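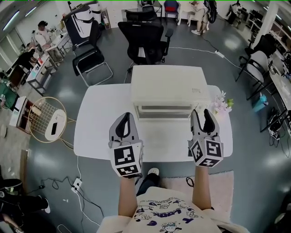
Frankenstein: does Walton count as the narrator?

e_swai
07/03/2020
I have an essay plan due on narrative structure. My draft calls Victor the narrator and Walton "the listener". My teacher, Ms Karagiannis, wrote "who is holding the pen?" next to that line and gave no mark for the section. Do I need to rewrite it?

Re: Frankenstein: does Walton count as the narrator?
ott_lill
Yes. Walton writes all of it down in letters to his sister. Victor's story is inside Walton's, and the creature's is inside Victor's. Three layers. "Listener" covers what Walton does on the ship but leaves out that he is the one writing.
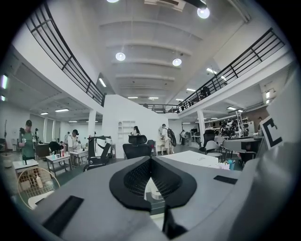 Re: Re: Frankenstein: does Walton count as the narrator?
valdis_g
I would not go that far. For most of the book "I" means Victor, and Walton hardly interrupts. If you call Walton the narrator throughout you will tie yourself in knots by the second paragraph. Call Victor the main narrator and Walton the frame narrator.

ott_lill
Victor also corrects Walton's notes near the end. He finds out Walton has been keeping them, asks to see them and adds to them in many places. So the text has been edited by the man it is about. That has to go in.

valdis_g
Agreed on that passage. It supports my point though - Victor controls the account, even on paper.

colura
Check which edition you have before quoting chapter numbers. The 1818 text is in three volumes and the numbering starts again in each. The 1831 text runs straight through to chapter 24. I lost 2 marks for mixing them.

e_swai
Mine runs to 24. I have changed the line to "Walton, the frame narrator, records Victor's account, which Victor then revises". 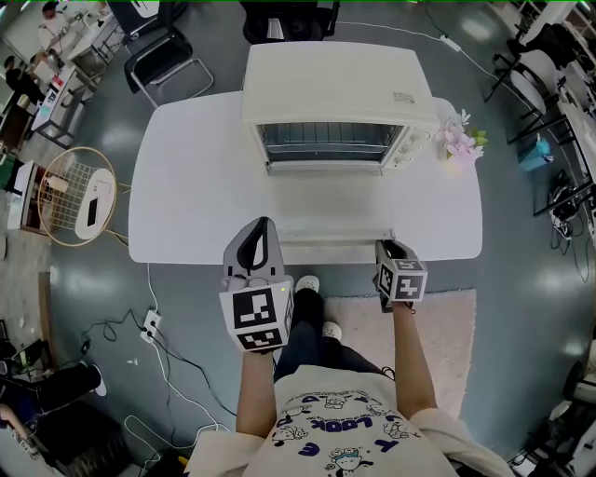 The creature's section now has its own paragraph, 64 words so far. I still need a quotation for it.

ott_lill
Use the start of chapter 11, where he tries to remember his first sensations. The senses are muddled and so is the order of events.

valdis_g
Chapter 15 is better, where he finds the books. It shows where he got his way of speaking.

e_swai
Going with 15. Plan is handed in.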